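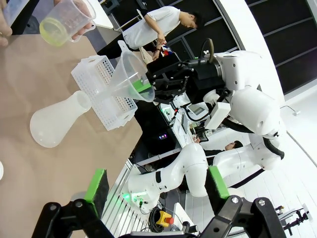 Utis bench begins liquid handling work at Saarela workshop

September 20, 2020

BALLHOLM. Members of the Saarela shared workshop have moved their two-arm bench project, Utis, from dry objects to plastic lab ware and small amounts of liquid. The change took effect with software release 6, which adds separate grip settings for thin-walled parts and a lower speed limit for any arm holding an open container.

The new task set uses an Erlenmeyer flask, a funnel, a measuring cup and a perforated basket, all plastic. In the basic sequence an arm picks up the funnel, brings it to the mouth of the flask and holds it there while liquid is poured in from the cup. A person does the pouring for now. The liquid is water with a yellow-green dye, added so that spills and leftover drops show up against the light tabletop.

Utis was started in March as a way to reuse a pair of white robot arms that the workshop had bought secondhand. Each arm carries a black gripper with two fingers. The green pads on the fingers are the third pad design tried on the bench. The first was a flat hard rubber that let round parts roll. The second held well but tore at the bolt holes. The current pads are softer and are cast in the workshop from a two-part rubber supplied by Muvier, a local molding shop, in a 3D-printed mold. One batch makes enough for both grippers, with a spare set left over. Cure time is overnight.

The funnel has been the hardest part to handle. Its wall is thin and slopes away from the pads, so a firm grip pushes it out of the fingers and a weak one lets it swing on its stem. Release 6 closes the fingers in 2 stages. The first stops at light contact and the second adds force in small steps until the motor current levels off. The wrist then waits half a second before it lifts.

According to the project log, 191 funnel pickups have been recorded with the new setting. The log lists each one by start position and by the angle of the stem to the table. Most drops were recorded with the stem pointing away from the arm, where the approach path brings the lower finger very close to the tabletop. A fix that tilts the wrist before the final approach is being tested.

Clear plastic is a separate problem. Each arm has a small camera near the gripper, and the current vision code finds the frosted flask and the white basket more reliably than it finds the clear cup. Members have tried a strip of tape around the rim of the cup, which helped, and a darker table covering, which made the flask easier to find but did nothing for the cup. Tape is the working answer until the code is retrained on pictures collected at the bench itself.

Parts of the structure have also been changed. Slotted aluminum profile now runs beside the table so that fixtures can be moved without drilling. Cables that used to cross the floor between the arms have been rerouted in part, and a longer lead is on order for the rest. The emergency stop cuts power to both arms at once. Members who work at the table during a run must have taken the workshop's safety session, and a second trained member must be within reach of the stop.

Arm speed is capped at 30 percent of the rated maximum whenever a person is at the table. The cap is set in the controller and cannot be changed from the operator screen. Saarela says it will stay in place for the liquid tests even after pouring is handed over to the second arm.

The handover is planned as the next step. It requires both arms to share one map of the table, which the software does not yet do. At present each arm keeps its own reference point, and the two are matched by touching a metal pin fixed to the table edge at the start of the session. Drift between the two maps is small enough for picking up a flask but too large for pouring into a funnel. A printed calibration plate has been designed and will be tested before any liquid is poured by an arm.

The mold files for the finger pads, the grip settings and the pickup log are available on the workshop server. Members who want bench time should book through the Utis calendar and note whether the session will use liquid, as the tabletop has to be wiped down and the basket emptied before the next booking.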